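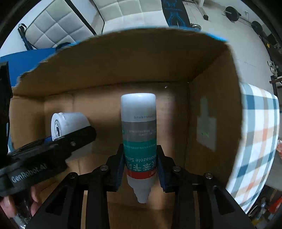
Miyuki Shimada

Okay, long one, sorry. We run a pair of hand-held grippers and the right one has been slipping on smooth bottles since I swapped the pads. The squeeze bottle with the teal label is my worst customer. I pick it out of the cardboard box cap end down, and on a bad run it creeps in the jaws before I get it over to the tray. The roll of tape, which I do with the left one, never gives me any trouble.

What I've done so far: wiped the dark blue pads with alcohol, reseated them, snugged up the linkage screws. It was better for maybe an hour. Do I need new pads or is it something in the linkage?

ademir_p

How did you tighten the screws? If you did them one at a time with the jaws open, go back and do it over. Close the jaws on something flat first, then bring the screws up a little each, going back and forth. I did mine open once and one pad was touching only at the bottom corner. Felt fine in the hand, too!

Miyuki Shimada

Uh. Open, one at a time. I'll redo it tonight.

Junhao Du

I'd look at the pads before anybody touches a screwdriver again. Alcohol leaves ours slick for a while (different pads, so take that for what it's worth). We go with warm water and a drop of dish soap, then let them dry overnight. We change them every 115 hours whether they look bad or not.

gilmar_b

115 hours is throwing money away. I've got pads from November still going. Check them with a strip of paper: close the jaws on it and pull. If it drags the same at the top and the bottom, leave them alone.

Junhao Du

You're picking up foam blocks, Gilmar. Try it with squeeze bottles and get back to me.

gilmar_b

Fair, but the paper still works.

Jussara Honorato

Also, are you squeezing harder when it slips? On a soft bottle that makes it worse, the sides cave in and you lose contact. Ease off and grab it nearer the base.

Miyuki Shimada

Update, March 7, 2020. Redid the screws with the jaws closed on a steel ruler. Paper drags evenly now, it was way loose at the top before. Got 5 bottles in a row with no creep, then one slid on me when I squeezed too hard (hi Jussara). Pads are soaking in soap as I type. Junhao, did you rinse yours after or just wipe?

Junhao Du

Rinse. Twice if the water's still cloudy.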